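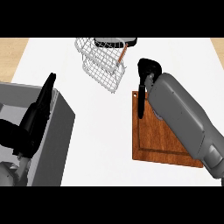
Figure 6. White wire mesh basket on a white tabletop.

Section 6: Setting Up a Contestant Profile

By this point you should have your Gritberg account open, your pageant created, and at least one round on the calendar. If any of those is still missing, go back to Section 3 and come join us again when you're ready. The profile page is where audiences first meet your contestants, and it is also what the judges see on their tablets on the night, so a little patience spent now will be paid back on Friday evening when the hall is filling up and your phone won't stop buzzing.

You will want the following near you: the signed entry form, the contestant's photos, her biography in whatever state it reached you, and the name of anybody who should be credited for the pictures. If she is signed with an agency, have the agency's contact sheet handy as well.

6.1 Creating the profile

1. From the main menu, open People and choose Add Contestant. A blank profile opens with the name fields at the top.

2. Type the contestant's name as she would like to hear it read out on stage. The name on her entry form goes into the Legal Name field underneath, and only the office can see that one. Many contestants compete under a shorter name or a family name they don't use on paper, and both are perfectly welcome.

3. Fill in Say It Like This. Write the name the way it sounds, with the strong part in capital letters. Your host will love you for it. If you aren't sure, call the contestant and ask her to say it slowly, then read it back to her before you hang up.

4. Choose the title she is competing for from the drop-down list. At Barkthorpe, for instance, there are separate teen and adult titles in the same weekend, and the two lists sit right on top of each other in the menu – so look twice.

5. Enter her hometown and the place she represents. These are two different fields. A young woman who was born in one town and studies in another may well be wearing the sash of the second.

6. Press Save Draft. The profile now has a gray Draft label beside it and can't be seen by the public.

Note: Date of birth is used to check that the contestant fits the age group. It stays hidden on the public page unless you switch on Show Age, and for teen titles that switch is locked.

6.2 Adding the biography

The biography has two parts, a Short Line and a Full Story. The Short Line holds 30 words and is what the host reads during the opening walk. The Full Story holds 400 words and appears on the public page.

1. Open the Biography tab and paste the text into Full Story. Pasting from an email sometimes brings along odd spacing, so click Clean Up once after you paste.

2. Read it through from top to bottom. Check the years against the entry form, especially school years and earlier titles, as these are where most slips creep in.

3. For each earlier title, click Add Title and enter the pageant, the year, and her placement. Please use the exact placement. A first runner-up and a finalist are two different things, and past winners' families do write in!

4. If she has modeled professionally, add her agency under Representation. Start typing and the list will offer matches, so "Mwa" should bring up Mwakyusa if that agency has been added to your account. When nothing matches, choose New Agency and copy the details from the contact sheet.

5. Write the Short Line last. It is much easier to boil down a finished story than to guess at one. Read it aloud at a comfortable pace, and if you run out of breath, so will your host.

6. Press Save Draft again.

Caution: Don't put a home address, a workplace, a class schedule, or a personal phone number anywhere in the biography. The system looks for phone numbers and warns you about them, but it can't recognize a street or the name of a coffee shop where someone works the morning shift. Please read with that in mind.

Note: If the contestant wrote her own story, leave her voice alone as much as you can. Fix the spelling, mend a sentence that has lost its way, and let the rest be hers.

6.3 Photos and credits

1. Open the Photos tab. You will see a slot for a headshot, a slot for a full-length photo, and a gallery.

2. Drag the headshot into its slot. A crop box appears. Move it until the eyes sit on the upper guide line, then press Set.

3. Do the same for the full-length photo, making sure that the shoes are inside the box. The judges' tablets trim a thin strip from the bottom, so leave a bit of floor.

4. Type the photographer's name in the Credit field under each picture, written out in full: Karim Kanaan, and never "K. Kanaan" or "Karim K." Credits are searchable, and a shortened name ends up on a separate page of its own.

5. Tick Permission on File once you have the signed photo release in front of you. Without the tick, the picture is saved but stays off the public page.

Caution: Replacing a headshot after judging has opened sends a notice to every judge. If it is only a small matter of color or cropping, wait until the round has closed.

6.4 Sending the profile for approval

1. Press Send to Contestant. She receives a link to a private preview along with a six-figure code.

2. She may approve it or leave comments. Comments appear in the right-hand column in the order she wrote them.

3. Make the changes, mark each comment Done, and send it once more if anything important has moved.

4. When the label turns green, press Publish.

The preview link works for 30 days. After that she will see a page asking her to contact you, and you can give her a fresh link from the same button. Her comments are kept.

Note: Public pages refresh every few minutes. If the old headshot is still showing, have a cup of tea and look again before you upload it a second time.

6.5 If something doesn't look right

The name is spelled correctly in the profile but wrong on the program: the program was made before you saved. Open Printing, choose the program, and press Rebuild.

An earlier title is missing from the public page: open the title and check that it has a year. Titles without one are held back.

The contestant never received her link: check the email address for a stray space at the end, then look at the Sent list under Messages. If it isn't there, call the Tondon help desk at extension 2114 and ask for Caroline Kaijage, who looks after profile accounts. Have the contestant's entry number ready.

Continue to Section 7, Building the Running Order, once all your profiles show a green label.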